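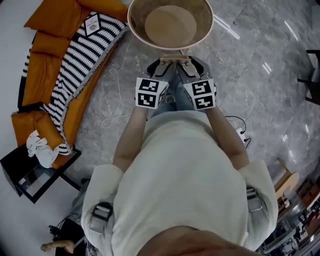

袖をまくり、両腕を前へ

延長戦を戻してほしい

Sustgateカップの準決勝を見てきた。AllarとPatersonの試合は2対2のまま90分が終わり、延長戦はなく、すぐPK戦になった。勝ったのはAllarである。決勝の相手は、もう一方の山を勝ち上がったPutelに決まった。

私はどのクラブの会員でもない。家から歩いて行ける距離にAllarのグラウンドがあるのでAllarの試合を見る回数がいちばん多いが、今年はPatersonのほうがいいサッカーをしていたと思っている。だから負けた側の肩を持って書くわけではない。勝ったのがPatersonだったとしても同じことを書いた。

言いたいのは、準決勝と決勝には延長戦を戻すべきだということである。

延長戦がなくなったのは昨季からで、大会要項の変更として春の案内に一行だけ載った。理由は三つ挙がっていたと記憶している。選手の負担、審判の拘束時間、それにグラウンドの使用時間。どれもそのとおりだと思う。1回戦や2回戦については、私も今のやり方でかまわない。平日に働いている選手が前の週にもリーグ戦をやり、次の週にもまたやる。雨で流れた試合の組み直しもある。そこに30分を足せと言うのは、見る側の勝手だろう。

ただ、準決勝は事情が違う。

まず日程である。準決勝の前後にはリーグ戦が入っていない。もともと6月のカップ終盤は、リーグを早めに切り上げて空けてある。カップの終わりをゆっくりやるためにそうしているのだと、私はずっと理解してきた。空けてある日程を使わずに、疲労を理由に延長を省くのは順序がおかしい。負担を本気で減らしたいなら、手をつけるところはほかにある。たとえば開幕直後に3試合が続く日程がそうで、足を痛める選手はあの時期に多い。少なくともAllarを見ているかぎりではそうだ。

次に時間である。今回のPK戦は、終了の笛から最後のキックが決まるまで22分かかった。どちらのゴールを使うかで話し合いがあり、キッカーの順番を書いた紙の出し直しがあり、途中で一度、ボールの位置をめぐって主審が副審を呼んだ。キックそのものも5人では終わらなかった。延長戦は前後半あわせて30分で、間の休みを入れても35分ほどで済む。延長で決着がつけばPK戦は要らないのだから、差はそれほど大きくない。もちろん延長をやったうえでPK戦になれば合計で1時間近くなる。それは認める。認めたうえで、年に3試合しかない準決勝と決勝のことなのだから、グラウンドを1時間長く借りることはできると思う。

当日のグラウンドは、次の予約が入っていなかった。試合が終わってからも子どもたちがしばらくゴール前で遊んでいて、誰も追い出されなかった。

試合の話をもう少ししておく。延長を戻せという主張は、試合の中身を見ないとたぶん伝わらない。

前半はPatersonのものだった。右サイドから作って逆側に振る形を何度もやり、Allarの左のサイドバックは前に出られなかった。先制点もその形から入った。Allarは前半のうちにコーナーキックで追いついたが、流れの中での好機はほとんどなかった。後半の早い時間にまたPatersonが取って2対1。ここで勝負は決まったと私は思った。近くに立っていた人も同じことを言っていた。

変わったのは残り20分を切ってからである。Allarは中盤の底にいた選手を前に上げ、後ろを3人にした。危ないやり方で、実際に一度、Patersonのカウンターでキーパーと1対1になった。それを外したあと、空気が変わった。Allarが押し込み続け、終了間際に同点にした。ロングスローのこぼれ球を押し込んだ形で、きれいな点とは言えないが、ああいう点が入る時間帯だった。

それからPK戦である。

私がつまらないと思ったのはここだ。両チームとも、あの先をどうするかを考えなければならない場面だった。Patersonは下がってしまったラインを立て直せるのか。Allarは後ろを3人のまま続けるのか、戻すのか。Patersonのベンチにはまだ交代が残っていて、足の速い控えの選手がタッチライン沿いで体を動かしていた。Allarは交代を使い切っていて、同点の場面で足をつった選手がそのままピッチにいた。延長があれば、Patersonがもう一度主導権を取り返したかもしれないし、Allarが勢いのまま押し切ったかもしれない。どちらになっても、前の90分の続きとして見ることができた。

PK戦はその続きにならない。足をつっていた選手も立って蹴ればいいし、体を動かしていた控えの選手は結局ピッチに入らなかった。延長なしになったことで、終盤の監督の仕事も変わってきている。リードされている側は90分のうちに全部を使うしかなく、同点にさえすれば五分に戻れる。リードしている側は、守りきれなかったときにすぐPK戦が来ると思うので、早い時間から下がる。今回のPatersonがそうだったと断言はできないが、60分過ぎからの下がり方は、リーグ戦で見ているPatersonとは別のチームのようだった。

PK戦を運だと言う人がいるが、私はそうは思わない。練習の差は出るし、キーパーの差も出る。Allarのキーパーは2本止めた。どちらも早く動かずに最後まで待って止めたもので、運で片づけるのは失礼である。PK戦は技術の勝負だと思う。けれども、サッカーの試合全体から見れば小さな一部分の勝負でもある。準決勝の勝者を決める手段としては、ほかの手を尽くしてからにしてほしい。

反対意見として一番強いのは、けがの問題だろう。疲れた体で30分走れば筋肉の故障が増える。これには私もはっきりした反論を持っていない。医者でもないし、数字も持っていない。ただ、交代枠を延長に入ったところで2人分増やすという方法はある。登録人数には余裕があるし、控えの選手にも出番ができる。今の要項ではベンチに座ったまま準決勝を終える選手が多すぎる。地域のクラブで、家の用事を断って来ている選手たちである。走れる選手を使えばいいのだから、けがの心配をそのまま延長の廃止に結びつける必要はない。

審判の拘束時間については、もっと簡単だと思う。準決勝と決勝の審判は前もって決まっている。そこに延長の可能性を書いて、手当を足せばいい。審判が足りないのは1回戦の、同じ日に何試合も重なるときの話で、準決勝の2試合は開始時刻をずらして行われている。今回も、先に終わった試合の審判がまだ残っていて、Allarの試合を見ていた。

再試合を求める声もある。年配の人に多い。昔は準決勝が引き分けなら翌週にもう一度やった。私も子どものころに再試合を見に行った覚えがあり、最初の試合より人が多かった。気持ちはわかるが、今の選手の暮らし方では無理だろう。翌週に同じメンバーが集まれる保証がない。仕事の都合で主力が抜けたチームと、たまたま全員そろったチームが戦うことになれば、PK戦より納得しにくい結果になる。その日に集まった選手で、その日のうちに決める。延長戦はその範囲でできることのなかで一番いい方法だと思う。

入場者は284人だった。場内放送でそう言っていた。この地域の試合としては多いほうで、売店の列が前半の途中まで途切れなかった。この人たちの多くは、終了の笛のあとも帰らずにPK戦を見ていた。だからPK戦に人気がないと言うつもりはない。盛り上がるのは確かで、Allarの最後のキックが入ったときには私も声を出した。

それでも帰り道で話に出たのは、ほとんどが90分の中身だった。あの1対1を外さなければ、とか、3人にしたのが早かったか遅かったか、とか、そういう話である。バス停で一緒になったPatersonの応援の人は、負けたという感じがあまりしないと言った。悔しいのはもちろんだが、どこで負けたのかがはっきりしないらしい。見ていただけの私にもよくわかった。

勝ったAllarの側にも似たところがある。終盤の押し込み方を見れば、延長で勝ちきる力はあったかもしれない。それを見せる機会がなかった。決勝で当たるPutelは、もう一方の準決勝を90分で片づけている。Putelの守備は固く、点をあまり取られない。決勝が引き分けになることは十分に考えられる。そうなれば、今年の優勝もPK戦で決まる。

要項の変更は来季の分しか受け付けないだろうから、決勝は今のままやるしかない。大会の途中で規則を変えるのはよくないし、そこは求めない。ただ、各クラブには夏の終わりまでに来季の要項への意見を出す機会がある。昨季の変更のときは、ほとんどのクラブが何も書かずに返したと聞いた。1回戦から決勝まで同じ扱いになることに、気づいていなかったクラブもあったのではないかと思う。案内の書き方もよくなかった。一行で済ませる話ではなかった。

私の案は次のとおりである。準々決勝までは今と同じで、引き分けならすぐPK戦にする。準決勝と決勝は前後半15分ずつの延長を行い、延長に入った時点で交代枠を増やす。それでも決まらなければPK戦にする。グラウンドはその3試合だけ、1時間長く押さえておく。費用がかかると言うなら、入場料を少し上げてくれても私は払う。

決勝もAllarのグラウンドの近くでやるそうなので、見に行くつもりでいる。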